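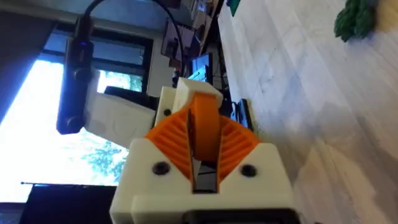 **Small things on a big bench: notes for the evening talk at Virkurham, 03/10/2022**

Aim for 25 minutes, leave the rest for questions. Water on the left, clicker on the right. Speak slower than feels natural.

## Hello and thank you

Thank everyone for coming out, and thank Hatem for the chairs and for the very kind email in which he said I could talk about "anything as long as it's benches." Well, Hatem, be careful what you offer!

Say where I'm coming from. I have worked at shared benches most of my grown life, first at Ander, where we mended toys and lamps and anything else that came through the door, and now at the Enura room, where all kinds of work goes on side by side and the bench has to be ready for whoever comes next. I love a bench. I love a big wooden one best, with the grain showing, the sort you want to run your hand along before you've even put your bag down.

(Pause here. Let people think about a bench of their own. Somebody always smiles.)

## What gets lost

The big things never get lost. You don't mislay a vise. What goes missing is the little stuff: the bit for the driver, the spare screw, the one piece of a toy that makes the whole toy worth having. Tell the story of the green tractor at Ander. It sat on the shelf from spring until November waiting for a front wheel, and the wheel was in a coffee tin with pencils the whole time, and I had sharpened those pencils, I had had my hand in that tin every single morning.

Don't rush the tin. It's the part people come up and talk to me about afterward.

Then the money side, quickly. In my last year at Ander we spent 139 dollars on replacement bits and drivers, and when we moved out we found nearly all the old ones behind the radiator. I don't want to scold anyone with that figure, I only want them to hear it.

## The cup

So, my favorite piece of equipment. Ask the room to guess. Someone will say a magnetic tray (lovely, I own one, it doesn't hold plastic) and someone will say those cabinets with the clear drawers. Let them go on for a bit, it's fun.

Then next slide. Let them find the cardboard cup near the top of the bench, brown rim, blue label, with the toy pieces in it. Dark green, bright green, yellow, red, all in one place, and you can tell what's in there without tipping it out. Then point over to the right, to the tool with the blue handle. A bright handle on pale wood is a gift to tired eyes, and I would paint every handle I own if my family would let me.

And there's the little orange piece lying on the wood as well. Ask what they would do with it. I'd put it in the cup at the end of the job, and I'd want to hear from anyone who would do it sooner. 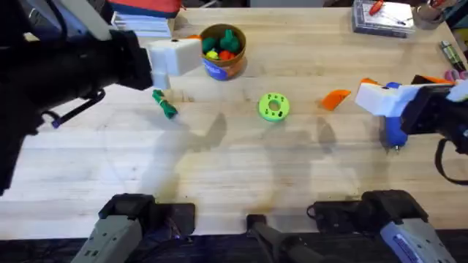
Roxana Tello wrote to me after the last time I gave this talk and said that a cup is fine until someone drinks from it, or throws it out with the lunch things, and that she had gone over to shallow dishes years ago and never looked back. Read that out, she gave me permission. She also said a tall cup hides whatever is at the bottom, and she has me there. My answer is to keep the cup for a small handful, and when the pieces no longer show over the rim, find a dish. So we agree more than she thinks.

## Clearing up as you go

My rule for the end of a session, and I'll say it twice:

- loose bits into the cup
- tools back where the next person will look first
- one slow look across the wood with your head down low, almost on the bench

The head-down look is from Thaddäus. Do it for them. It looks silly and it gets a laugh, and from down there a screw stands up like a lamppost.

Mention that big fixed things at the edge of a bench make corners, and corners collect. Sweep toward the middle. I swept toward the edge for years and then had to crawl about underneath.

If there's time: Inga sells a felt mat with a raised border, and I've been trying one out at home. It's nice for screws, a bit sad for anything fluffy. Skip if we're running late.

## Questions

Eusebio will have the microphone. He's promised to ask about labels if the room is shy. Short version on labels: write what's inside, and write it large. My "misc" box had 112 things in it when I finally gave up and emptied it onto a bedsheet.

Remember to say the handout is by the door, and to take the spare cups home with me.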